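I'd been wanting to talk to Soledad Jara ever since a neighbor handed me a spoonful of her soup over the fence (yes, really, over the fence!). She runs a tiny supper club called Barkitano out of her own dining room, two nights a month, and her bean and squash soup has a bit of a following.

She had me chopping onions before I'd taken my coat off. "You can ask me things while you work," she said. "Everybody talks better with a knife in their hand."

Soledad learned to cook from her uncle, Octavio Barrientos, who fed road crews for most of his life and never wrote down a recipe. "He'd say 'salt until it sounds right.' Sounds! I was 12, I thought he was losing it. Now I say it to my own kids – and they roll their eyes."

The club started in December with a pot of soup and a group text. She expected a handful of replies and got 54, so the first dinner turned into several.

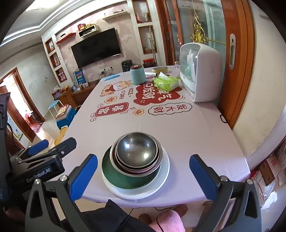

So what does she do when a soup comes out flat?

"Vinegar, just a little splash, right at the end. People reach for the salt and then more salt, and the poor thing only needed waking up. If I'm out of vinegar I use the juice from a jar of pickled peppers, and I like that even better."

I asked about beans too, because mine always split. She soaks hers overnight with salt in the water and keeps the pot barely moving. "If it's bubbling like crazy, you're making paste. Which is fine, I love paste, but call it paste."

She has no plans for a restaurant. A friend keeps sending her listings, and she keeps deleting them. "I'd have to do a menu, and I don't know what I want to eat until that morning."

I went home with a jar of soup and onion all over my sleeves.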